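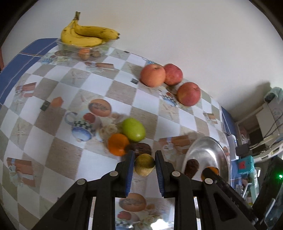
How hard should a hand-held gripper squeeze soft fruit?
Only enough to keep it from slipping when you tilt your wrist. With a ribbed pad, that is a good deal less than most people use on their first day.

Reviews > Grippers > Hand-held

Lutine hand-held gripper, two-finger version

I used the Lutine through most of August, mainly on fruit and baked goods, and compared it with the Fagerlund I already had. Both are the kind you carry around and work with your own hand, with a wide-angle camera looking down at the fingers.

The blue ribbed pads are the best part. A small round fruit with rough skin stays put between them, and I had very few drops. The Fagerlund has smooth pads and needs a firmer pull for the same job. Bananas were fine on either one. Cake was poor on both, and the ribs leave lines in anything soft.

The Lutine weighs 610 grams against 720 for the Fagerlund. I noticed the difference after about 30 minutes. Ningsih Nugroho has smaller hands than I do and found the trigger too far from the grip. There is no way to adjust it.

The reflective panel under the jaws is useful when you are close to the table, but a patterned tablecloth makes the reflection busy. Shiny trays gave me some glare too. I turned down the exposure and it got better.

Setup took an evening. The printed guide skips the step where you pair the controller, so look it up on the Kindstead site before you start. The side arms are held on with ordinary screws, and mine needed tightening once.

The maker rates the pads for 4000 closings. I have not reached that. Spare pads come in pairs.

I would buy it again for fruit. For pastry I am still looking.

Mereana Ashby

Filed under: Grippers & End Tools, Long-Term Tests

We use cookies to remember your settings. Accept | Manage choices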